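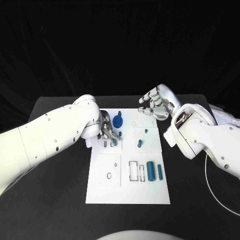
Riltosico opens up its peg board sessions

Home News Projects Press Contact

For release in March

I've been putting pegs in holes for most of the winter, or at least I've been steering a robot while it does, and we're finally ready to share what came out of it. Riltosico is releasing Storine, a collection of 302 recorded runs of a two-armed robot working at a white board with blue and teal parts on it. I'm the person who ran the sessions, so they've let me write this one, and I'm rather pleased about that!

The idea is simple enough. A learning system needs examples before it can do anything useful with its hands, and for this sort of fiddly job it needs good ones. So one of us drives the arms, the robot's movements and camera views are saved, and then we set the board up and go again. And again. A run can be as short as 30 seconds if you're having a good morning. Mine were longer to begin with (much longer, and with a fair bit of muttering).

We picked the board because it asks for a lot in a small space. There are round holes, an oval one and narrow rectangular slots, and the cylinders come fat and thin. Some start upright and some lie on their sides or lean, so the fingers can't come in the same way every time. A peg that's standing up wants a light pinch from above. One that's lying down is a different matter, and I must have tried every way of getting hold of it before I found one I could repeat.

We also kept changing the light. Plain white was where we started, and it would have been easy to stay there, but a system that has only ever seen parts under one lamp tends to get lost under another. So part of Storine was recorded under strong coloured light, magenta included.

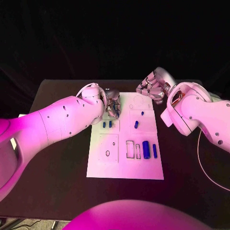

I didn't expect to enjoy those sessions but I did, even though my eyes needed a cup of tea and a sit-down afterwards. Blue parts are harder to judge when the robot's arms have gone bright pink, and I had to slow right down and trust the shape of the thing over its colour. Those slower runs are in the collection too, marked so that people can leave them out or use nothing else, whichever suits.

We haven't tidied away the mistakes either. Of the 302 runs, 58 include a slip, a dropped part or a second go at a hole, and each of those has a short note saying where it goes wrong. I wrote most of the notes myself and I've tried to keep them plain ("thumb too low, peg tipped" is a typical one). We argued for a while over whether to keep them in, and I was firmly on the side of keeping them, as a run where somebody gets into a muddle and then gets out of it again is a handy thing to learn from.

Sorting and labelling was done with Roltirex, our in-house tool, which lets you scrub through both arms' movements side by side and drop a marker wherever a grasp begins or ends. It'll be released alongside the runs, with a short guide for anyone setting up a board of their own.

Storine will be free for teaching and research. Schools and small workshops can also ask us for the board drawings, and we'll be holding 30 places at an open afternoon, starting at 2pm, for people who'd like to have a go at driving the arms. Bring patience and short sleeves!

Requests for the collection, the drawings or a place at the open afternoon should go to the Riltosico press desk through the contact page.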